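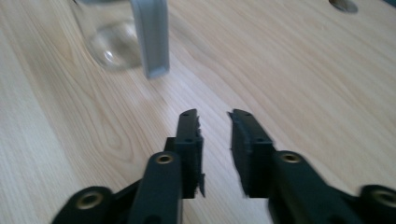

Finger pads and brass-coloured threaded inserts on a hand-held gripper, with a glass on the table beyond.

Goton tells Dodeck users to stop lifting glass after insert fault

28 July 2026

Goton has told users of its Dodeck hand-held gripper to stop picking up glass and other breakable objects until the finger arms have been checked. The notice follows reports that threaded inserts in the arms can turn or pull out of the plastic during normal work, which lets one finger move out of line with the other while the grip is closed.

The fault affects the second batch of finger sets, which Goton puts at some 400 pairs. Most of these went to firms that record handling tasks by hand for later use on robot arms. The same fingers can be fitted to a powered wrist, and the notice covers both uses.

One injury has been reported. A worker at Zikovance, which records kitchen and table-laying tasks, was cut on the thumb earlier in July when a glass slipped and broke against the edge of a worktop. The cut was closed with strips on site. Zikovance stopped all glass work the same afternoon and sent the gripper back to Goton with the pieces of the joint in a bag.

What fails

Each Dodeck finger is a printed plastic arm with a separate pad screwed to it. The arms are joined by short links, and the pivot screws of those links run into threaded inserts pressed into the plastic with a heated tip. Ridges on the outside of the insert are meant to bite as the plastic cools round them.

In the affected batch the holes were printed slightly too wide. The insert goes in flush and feels tight, and the screw can be done up to the stated setting without any sign of trouble. Under repeated loading the insert begins to creep. It first turns a little with the screw and later lifts at one side. Once it has lifted, the pivot is no longer square to the arm and the pad tips when the grip closes.

A tipped pad touches the object along one edge instead of over its ridged face. On a cardboard box or a wooden block this may pass without being noticed. A smooth, curved object such as a drinking glass can rotate out of the grip, usually towards the side with the sound finger.

Weerakoon, the test house hired by Goton after the Zikovance report, ran sample fingers on a bench rig that opened and closed them on a steel bar. The earliest insert movement was seen at 2000 cycles, well short of the service interval printed in the manual. Fingers from the first batch were run on the same rig for the full interval and showed no movement.

"The screw stays tight in the insert, so the usual check with a driver finds nothing," said Anjana Nanayakkara, who led the tests at Weerakoon. "You have to look at the face of the insert against the plastic. If there is a gap on one side, or a ring of pale dust, the joint has started to go."

Her report says the inner pivots, nearest the pads, moved first in most of the samples. The outer ones carry less side load. They should still be checked, as a loose inner pivot passes more of the work to the outer one.

Returns so far

Goton asked for finger sets from its larger customers before the public notice went out. It has had 93 back. Of these, 74 had at least one insert that could be turned by hand with a test screw fitted. The company said the returned sets had seen heavier use than most and that the share should not be read across to the whole batch. It gave no estimate for sets still in use.

None of the returned sets had a cracked arm. Several had worn pads, which the report treats as a separate matter. Worn ridges reduce grip on smooth surfaces and may have hidden the insert fault for a time, as users put slips down to the pads and changed those first.

That is what happened at Zikovance. Mitali Wijesinghe, who runs its recording room, said two glasses had been dropped in the week before the accident and that on both occasions the pads were replaced.

"New pads helped for a day or so, and we took that as proof," she said. "We had the wrong part on the bench. The arms weren't looked at until the glass broke."

Zikovance has gone back through its recordings to find sessions made with the faulty fingers. Wijesinghe said a slow tilt of the right-hand pad could be made out in some of them, starting several days before the first drop. Those sessions have been set aside. The company has not decided whether they can be used for tasks that do not involve glass.

The effect on recorded work is covered in a short annex to the Weerakoon report. The hand-held gripper works out how far it is open from the position of its trigger. If a pivot has shifted, the trigger position no longer matches the gap between the pads, and the error grows as the grip tightens. A robot arm trained on such recordings could close too far or not far enough. The annex does not put a size on this and says further work would be needed.

What users should do

Goton's notice applies to finger sets with a batch mark ending in B, moulded on the underside of the left arm. Sets with no readable mark should be treated as affected.

Users are asked to take the following steps before the gripper is used again:

Remove the finger set from the handle or wrist. Do not check it in place.

Wipe the arms with a dry cloth and look at each insert under a bright light, from the front and from the side.

Fit a spare screw to each insert by hand and try to turn the insert with it. Use fingers only. A driver will damage a sound joint.

Hold the arm still and rock the link from side to side. Any click or free movement counts as a failure.

Write the result and the date on the return card, whether the set passes or not.

A set that fails any step should be taken out of use and returned. A set that passes may be used for soft or unbreakable objects up to the normal load, with the check repeated at the start of each shift. Glass, china and filled containers of any kind are ruled out for all sets in the batch, including those that pass.

Goton warns against glueing a loose insert back in. Some users have tried this, and one returned arm had adhesive in the pivot, which had locked the link. Pressing the insert in again with a soldering iron is also ruled out. The hole is already too wide, and a second heating softens the wall of the arm.

Where fingers are fitted to a powered wrist, the closing force should be turned down to the lowest setting that holds the object, and nobody should reach between the pads while the wrist is live. The notice repeats the existing advice on eye protection and cut-resistant gloves for glass work. It adds that gloves should be worn on the free hand too. The worker at Zikovance was steadying the glass with a bare hand when it went.

Replacement parts

A revised arm is in production. It has a narrower hole and a longer insert with a flange that sits on the outer face, so that any lifting can be seen at once. The pads are unchanged and can be moved across from the old arms with the existing screws, provided the ridges are in good order.

Weerakoon has tested an early run of the revised arm for the full service interval with no insert movement. A second run, at raised room temperature, was still under way when the report was issued. Nanayakkara said the warm test mattered because the plastic softens slightly in heat, and some of the returned sets had come from rooms with strong lighting over the table.

Goton will send new arms free of charge to owners of affected sets, starting with those who have already returned parts. Owners who bought through a reseller should contact Goton directly and quote the batch mark. The company has also withdrawn the screw-tightness check from its maintenance sheet and replaced it with the insert check set out in the notice.

Zikovance has resumed recording with first-batch fingers borrowed from another site. Glass tasks remain off its schedule until the revised arms arrive.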